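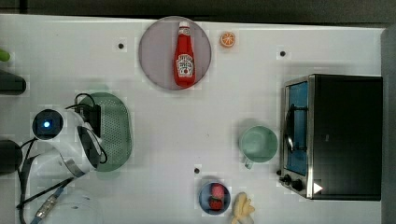

Jocelyn Thibodeau

Is there a trick to getting the last bit of ketchup out? We go through so much of it here (two kids, fries twice a week) and I hate throwing out a bottle with a good inch still clinging to the sides. I've tried shaking, smacking the bottom and a butter knife, and the knife just made a mess of my sleeve. Also, does it really have to live in the fridge? My mother kept hers in the cupboard until December and we all survived!

Vernon Sutherland

Oh, I love this one! I ran the grill at a lunch place called Illico for six years, so I have opinions. Put the cap on tight and store the bottle upside down overnight. If it won't balance, stand it in a tall mug.
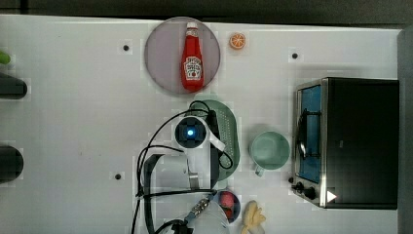 Next morning, hold it by the base and swing your arm down hard, once, like you're shaking down an old thermometer – do it outside the first time, and check that cap again. Nearly everything ends up in the neck. Whatever is left, add a spoonful of vinegar, shake, and you have the start of a terrific barbecue sauce. Brown sugar, a little mustard, black pepper, done. My kids ask for it on everything now, even eggs.

As for the fridge, it's acidic enough that a few weeks in the cupboard won't hurt it, but the flavor and color hold up much better cold. We kept ours out during lunch and chilled it at night.

lehtinen61

Fridge. Always fridge. And warm water works too, just stand the bottle in it for a bit. Never tried the swinging thing but I'm going to tonight lol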